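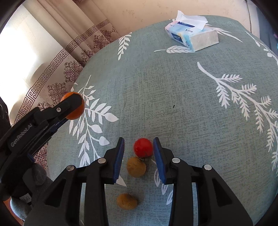 Photo: R. Gatti, Ornthorpe workshop

March, notebook, continued from the page with the Lombardi numbers.

Small round food on the cloth table again. Cherry tomato, the brown balls, the small orange one held in the left gripper. Remo wanted the cloth with the white ferns to stay on, and I agreed. On the bare bench everything rolls away and we learn only about rolling.

Target for this set is 400 recorded picks. At the lunch break we had 374, so it is finished before the evening if the left jaw behaves. The screw near the tip was checked in the morning and again at 2 pm. No play.

The brown balls are the difficult ones. The surface is rough and I don't trust how hard to squeeze. With the tomato I feel at once in the handle when it is enough. With the brown ones I close slowly and stop early, and then sometimes I must do it again. I write these as two attempts, Remo writes them as one. We should agree before the files go to Inberg.

Now the other matter, which I want to have on paper. Yesterday the packing people from Grokberg came to try the grippers, because the line there will get the arms after summer. They pack the mixed trays by hand and they are much better at this than we are. One woman was faster than me after 20 minutes. She asked what happens with her place when the arm has learned it. I said that the plan is two persons for each line, to load and to correct, and the others go to the cold room or to inspection. It is what I was told. She answered that inspection is standing still for eight hours and that packing at least keeps the hands warm. I had no good reply to this.

Remo thinks we should ask for rotation, so that the same person does not watch the arm the whole shift. I think so too. I will write it in the report, on the first page and not in the appendix.

To do:
- write down one rule for attempts
- new pads, right side first
- ask Lombardi if the batch of 2000 is still wanted or if they changed it
- gloves in a smaller size for the visitors, ours were too big for most of them

O. Triantafyllou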